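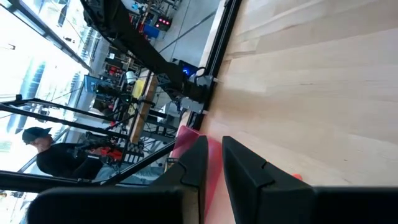
To: Zangate equipment list
Date: 25/05/2026
Subject: Re: second pair of arms, next year's budget

The Lubis office wrote:
> We have a quote from Rasis for another two-arm bench, delivery 22 weeks.
> If we commit now we keep the March price. Can everyone say yes
> or no by Friday?

No from me, at least as it stands.

The quote covers arms and grippers and stops there. Spare fingers are 839 a set and are listed as optional, which I don't believe for a minute. Zornirton budgeted for two sets a year and bought 13. Nor is there a line for cabling, for tabletops, or for the hours of whoever stands at the bench.

I'd also like to know what we expect it to pick up. The sales sheet shows neat identical boxes. Our tables look more like this:

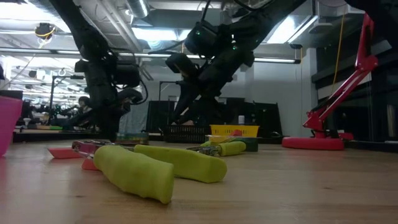

Bench with both arms, hand tools and baskets out.

Thick rubber grips and thin shafts want different fingers, and the quote gives us one kind. I asked Rasis for a trial with our own tools and got a brochure back.

My suggestion is to put 400 aside for a short trial and ask for the price to be held in writing — if they won't hold it, that tells us something too. Has anyone seen the service contract? I've only had page one.

We use cookies to keep the list archive running. Accept | Manage settings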